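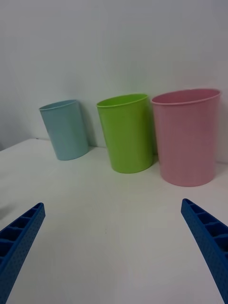
Fig. 1. Plastic cups in blue, green and pink at the back of the table, by the wall.

Section 2: Getting the table and the cups ready

Right, you've unpacked the box and read the bit about the score cards (if you skipped it, no harm done, it's only two pages). Now for the part I enjoy most, which is setting up! Cup Row is a table game I've been running at family afternoons in Prindberg for ages, and this guide is really just my own notes tidied up, with plenty of nagging from Zdenka Kos, who plays it far better than I do and is not shy about saying so.

You need a table, a wall, and your cups. The Arai set comes with softballs as well, but leave those in their bag for now or they'll be under the sofa before you've finished step 1.

2.1 The table

1. Push the long side of the table right up against a wall. A plain wall is best. I once set up in front of striped wallpaper and spent the whole afternoon throwing at the stripes.

2. Clear everything off the playing area. Mugs, phones, the fruit bowl, all of it.

3. Wipe the top with a barely damp cloth and then go over it again with a dry one. Cups skate about on a wet table and you'll be forever putting them back.

4. Press down on each corner in turn. If the table rocks, fold up a bit of card and pop it under the short leg. Do this now, while there's nothing on top to fall over (yes, I learned that one the slow way).

Note: a white top like the one in Fig. 1 is lovely for this because bright cups show up so well against it. If yours is dark wood, or has a busy pattern, put a plain cloth over it and tape the cloth down underneath. Don't skip the tape.

2.2 Choosing your cups

Any light plastic cup with a rolled rim will do. You don't need a matching set, and I rather like it when they don't match, as a smooth cup and a ribbed one make quite different noises when the ball hits them. What you do want is three colours that people can tell apart from across the room and shout out without arguing. Blue, green and pink is my usual choice. We tried a cream one and a pale yellow one together at Karim El-Sayed's house in December, with only the fairy lights on, and I'm still hearing about the score.

1. Check each cup for cracks. Run a finger round the rim and put aside anything sharp.

2. Stand each cup on its base and give it a gentle tap. It should wobble and settle. If it goes over at a touch, it's too light, so drop a dried bean or two in the bottom.

3. Take off any sticky labels. They catch on your fingers when you're resetting in a hurry.

Caution: no glass and no china, however careful everybody promises to be. And if you've got very small children about, keep the dried beans well out of reach.

2.3 Setting out the row

1. Start with the blue cup. Put it towards the left, near the back of the table, a cup's width out from the wall.

2. Put the green cup to the right of it, upright, with its open end facing the ceiling. All the cups go rim up in this game. (Rim down is for the stacking game in Section 5, which is great fun but needs a lot more cups.)

3. Put the pink cup to the right of the green one. A narrow gap is fine here, as long as the cups aren't touching.

4. Stand back where the throwers will be and have a look. You should be able to see all three colours. If one is hiding behind another, shuffle it sideways until it isn't.

Don't go fetching a ruler! The row is meant to be a loose one, and a cup that sits a little forward or back of its neighbours gives people something to aim for. Zdenka sets hers out by eye in no time at all and I've never seen her move one afterwards.

2.4 Leaners

Sooner or later you'll have a cup that isn't standing properly and isn't lying down either. We call that a leaner. The blue one in Fig. 1 is a leaner, tilted over to the right, while the green one is standing up as it should.

1. Before play starts, stand any leaner up again. Hold it low down near the base and bring it upright, then slide it a touch away from the wall so it has room.

2. During play, leave it alone until the turn is over. A leaner is worth 2 points. A cup that's flat on its side is worth 7.

3. Once you've written down the score, stand it up and carry on.

Note: if the same cup keeps ending up as a leaner, bring the whole row forward a little. It's got too cosy with the wall.

2.5 Last checks

Throwing line marked on the floor, and nobody's slippers on it.
All three cups rim up, none touching.
Score card and a pencil that works. First to 26 wins, or 17 if it's nearly teatime.
Balls out of the bag at last!

When you've finished for the day, nest the cups loosely with the biggest at the bottom. Don't ram them together, or you'll be there with the washing-up liquid trying to get them apart again. How to take turns and keep score is all in Section 3.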